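The Borkden bypass gets its rumble strips in August, and the county's traffic engineer expects complaints. "We always get them in the first month," the engineer said. "Mostly from houses within 400 feet of the shoulder."

The strips will run 14 miles, from the Pliscombe interchange to the Mulstead line. Crews will mill them into the existing asphalt and seal the cuts.

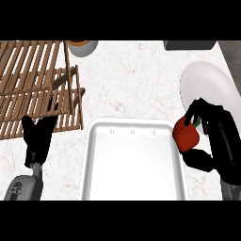
White tray on a marble countertop.

Depth was the main question. A standard cut is half an inch. The county chose three eighths on the stretch past Thoroddsen Road, where homes sit closest. "You lose a little vibration in a heavy truck," the engineer said. "In a passenger car you still feel it."

The county logged 23 run-off-road crashes on the bypass over five years. Most happened at night on dry pavement.

Cyclists asked for gaps, and the plan has them: 12 feet open after every 48 feet of strip.

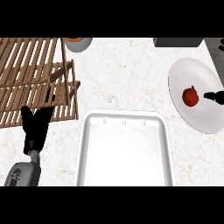
Wooden dish rack, seen from overhead.

Work will be done under a rolling lane closure starting at 7 p.m. The centerline is not included. "That pavement joint is in poor shape," the engineer said. "We would be cutting into something we have to replace anyway."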